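Housekeeping Skills, Unit 4: The Bare Bed
Handout by Pádraig Doherty, May 26, 2008

Okay, before anybody grabs a fitted sheet! I know you all want to get to hospital corners (we'll get there, page 13 of the packet), but I always start with the bed stripped. You learn a lot from a bare mattress, and it's the part people rush past.

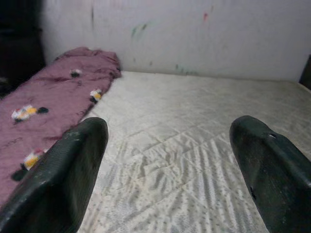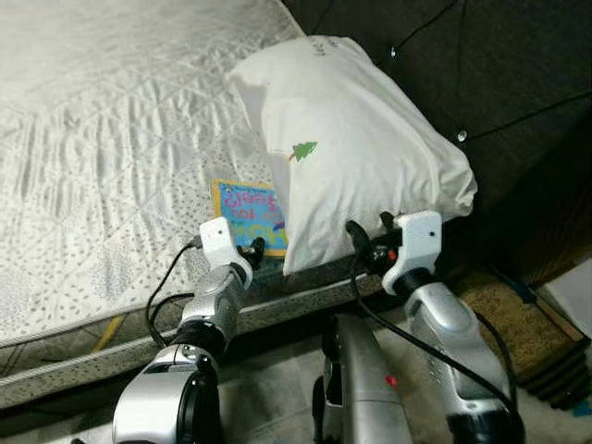
1. Clear it first

Everything that isn't bedding comes off the bed. Books are the big one, especially in kids' rooms, and they love to hide with a corner under the pillow. I once made up a whole bed at the Fitzgerald guest house with a library book still in it, and I heard about that for weeks. Put books on the nightstand, closed, and move on.

2. Smooth the top

Quilted covers ripple toward the middle. Lay both palms flat and push out to the sides, then walk around and do the other half. Don't yank on the piping, please! It's stitched on, and you'll pop a seam. Small wrinkles in the quilting are fine, but a big fold will show right through a thin sheet.

3. Pillows

Pick the pillow up, shake it by the short ends, and set it down somewhere clean while you work. If the case is crumpled, change it. Don't just turn it over (I can tell).

4. Headboard

Tufted ones collect lint around the buttons. Soft brush, light hand, top to bottom, and do this before the clean sheets go on.

For next time: read pages 13 to 62 and bring one flat sheet, any size. The Tralivow sheets in the supply closet are for practice, so go ahead and wrinkle them.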